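# marham-labels

Plain-text ingredient and allergen statements from packaged baked goods, with a normalized ingredient table and the scripts that build it. The set was put together for testing parsers that split a printed ingredient list into its parts. It is small on purpose and every row has been read by a person.

Current release: January 31, 2021

## Contents

| File | What it holds |
|---|---|
| `statements.csv` | One row per product, full statement as printed |
| `ingredients.csv` | One row per ingredient, linked by `product_id` |
| `synonyms.csv` | Map from printed names to normalized names |
| `build.py` | Rebuilds `ingredients.csv` from the other two |
| `check.py` | Consistency checks, run before each release |

There are 123 products in `statements.csv` and more than 1,000 rows in `ingredients.csv`. Products fall into 8 categories: shortbread, filled biscuits, crackers, oatcakes, wafers, sponge cakes, fruit cakes, and gingerbread.

## Fields

`statements.csv`:

- `product_id` – integer, stable across releases
- `category` – one of the categories above
- `statement` – text as printed, line breaks replaced by a single space
- `allergen_style` – `bold`, `caps`, `underline`, `separate`, or `none`
- `may_contain` – precautionary text, empty if not present

`ingredients.csv`:

- `product_id`
- `position` – order in the printed list, starting at 1
- `parent` – position of the compound ingredient this one belongs to, empty at top level
- `printed` – name as printed
- `normalized` – name after mapping
- `percent` – decimal number, empty if not declared

Brand names and bar codes are left out. Both files are UTF-8 with a header row. Fields that contain commas are quoted.

## How statements were transcribed

Each statement was typed by hand from the pack and then typed a second time without reference to the first copy. The two versions were compared with `diff` and any mismatch was settled against the pack. Spelling errors on the pack are kept in `statement` and corrected only in `normalized`.

Flavor words count as part of the product name and do not enter the ingredient table unless they are also in the list. A product sold as vanilla may declare vanilla extract, vanilla powder, or only "flavoring", and these map to three different normalized names.

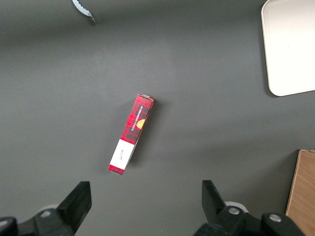
Compound ingredients are kept as nested entries. For "wheat flour (wheat flour, calcium carbonate, iron, niacin, thiamin)" the outer flour is the parent and the inner flour is a child with the same normalized name. Filter on empty `parent` if you want each product's top-level list only. Nesting goes two levels deep at most in this release.

Percentages are copied where declared and never estimated. "Butter (28%)" gives 28 in `percent`; "butter" alone gives an empty field. Do not read an empty field as zero.

## Building

Python 3.7 or later, standard library only.

```
python build.py --statements statements.csv --synonyms synonyms.csv
python check.py
```

`build.py` stops at the first printed name missing from `synonyms.csv` and prints the product and position. Pass `--keep-going` to collect all missing names in `missing.txt`.

## Known problems

- 17 statements have unbalanced parentheses on the pack. They are parsed from a patched copy in `overrides/`, and the original text stays in `statement`.
- "Raising agents" is treated as a compound ingredient even when the agents follow a colon with no parentheses.
- Bold type cannot be recovered from the text. Only the style is recorded, so the exact words that were emphasized are lost.
- Fruit cakes have long statements and supply a large share of the nested rows. Report scores by category as well as overall.
- Recipes change. Do not use this data to decide whether a product is safe for someone with an allergy.

## Changes

**0.4** – Added `allergen_style`. Split "vegetable oil" and "vegetable fat", which earlier releases merged.

**0.3** – Added wafers and gingerbread. Fixed `position` for statements that begin with a heading.

**0.2** – October release. First version with `parent`.

## Contact

Maintained by Bahman Talebi. For corrections, open an issue with the `product_id`, the text as it stands, and the text as it should read.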